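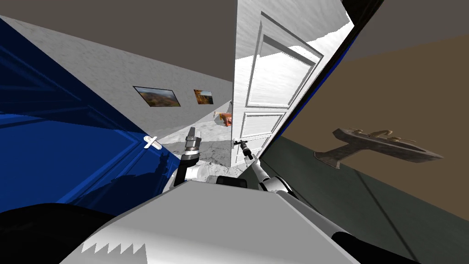

A robot hand on the handle of a white door, in a computer-made hallway.

How do you shop for a robot? I got to help our science club plan for one, and the first thing I learned is that you don't start at the store. You start with a list of jobs!

Ours began with doors. You open them all day without thinking, but a robot needs an arm long enough to reach the handle and fingers that can hold on to it. So we wrote "doors" at the top, and then "picking things up off a table."

Next comes the budget, a plan for your money. We looked at two robots. The Memov has one arm and costs $3970. The Brivton has two arms and costs a lot more (gulp). Then there are the extras – spare finger pads are $51 a set, and we'd want 7 sets to get us through to May. Can you work out what that adds? It's $357!
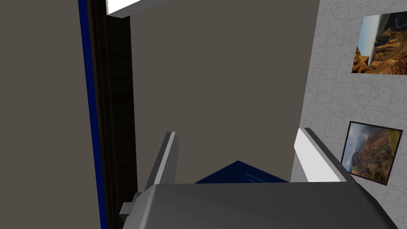 Two gripper fingers, wide open, with a dark blue object between them.

Fingers were my favorite thing to shop for. Before you buy a gripper, ask how wide it opens, then measure the things you want it to hold. If your toy box is fatter than the gap, pick a bigger gripper or a smaller box.

You can also try jobs out on a computer first, in a pretend building called a simulation. Bumping into a pretend wall costs nothing, and I love that! We tried ours for 30 days before we made up our minds about arms. We're saving up for two.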